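HOME 2234: Keeping House, Sensibly
Handout for Unit 8: The Clear Surface
Instructor: Nithin Suvarna
Room 453, Devadiga Building

Bring this to lab. Last term eleven people left theirs on the counter they were meant to be clearing, and I had to grade the counters accordingly.

Where we left off

Unit 7 was drawers, and we agreed a drawer is a place where batteries go to be uncertain. We now move up to the surfaces on top of the drawers: kitchen counters, desks, dining tables, the lid of the chest freezer, the shelf by the front door. In these notes "surface" means anything flat, at or above knee height, that a tired person can put a bag of groceries on. Floors are Unit 10. Please stop asking about floors.

Terms

Resident: an object that lives on the surface and gets used there most days. A kettle is a resident. So is a desk lamp.

Visitor: an object that came for a reason and has somewhere else to be. Mail, a screwdriver, a library book.

Squatter: a visitor whose reason has expired. The mail is now from spring. The screwdriver has been dusted around.

Base coat: the one object that makes it socially acceptable to put down a second object. It is nearly always paper. Take away the base coat early in the day and you may get all the way to dinner before the next one.

The Velloritz method

You will run into this one in the older household manuals in the department cupboard. Velloritz has you take everything off the surface, wipe it, and put back only what you can defend out loud. It works well on desks and on short kitchen counters. It works badly in shared houses, where the defending out loud goes on past midnight and drags in who bought the toaster.

Steps as we do them in lab:

Get a box or a laundry basket. Put it on a chair, not on the next surface over, or you have simply relocated the problem eighteen inches to the east.

Lift everything off. Do not sort while lifting. If you catch yourself reading a catalog, put the catalog in the box and keep moving.

Wipe dry first, for crumbs, then damp. Going in with the wet cloth first makes a sort of crumb mortar, and I have seen it set.

Let the surface dry and stand back from it. Stay back for a minute. Students always want to skip this and start returning things, like people who can't leave a silence alone at a party.

Return residents. Everything else stays in the box, and the box leaves the room.

The Ullex method

Ullex starts at one corner and never clears the whole thing. You own a square the size of a dinner plate, then two dinner plates, then you go to bed. The next day you defend the two plates before adding a third. It suits people with small children, people with large hobbies, and me in December.

Its weakness is the frontier. Everything you push back piles up along the edge of your cleared territory, and by the end of the week there is a ridge. When the ridge starts to lean, switch to Velloritz.

A word on materials

Check what the top is made of before you wipe it. Painted wood, stone, and sealed wood all want different things, and the label on the bottle matters more than my opinion. For lab we use plain water with a drop of dish soap on a soft cloth. Wring it properly. A cloth that drips has not been wrung, whatever your mother let you get away with.

Look at the surface in low side light when you finish. Light from straight overhead flatters everybody. Squat down, put your eye near the level of the top, and the jam will present itself.

Pale matte tops are a special case. A soft shadow on one can pass for a smudge, and every year somebody scrubs at their own shadow for a good while before the rest of the bench says anything. Move your arm. If the smudge moves too, leave it be.

Lab, 11/5/19

Work in pairs. Each pair gets one loaded table from the Kornura storeroom. One person lifts, the other carries the box. Swap after the first table. There are 2 tables per pair, and the second has been loaded by last year's students, who hold a grudge.

Hand in a single sheet with:
your list of residents, with a line on each
your base coat, named
which method you used and the point at which you wanted to quit

Late sheets go in the tray outside my office. The tray is a surface. I know.

Reading for next time

The chapter on hall shelves and keys, in the course packet. Skip the author's poem.

What you are aiming for, before residents:

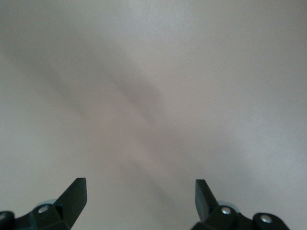 How often should a kitchen counter be cleared completely?

Once a week is plenty for most households, with a quick pass each evening to send the visitors home. If you cook a lot, do the full clearing twice a week and wipe around the residents in between.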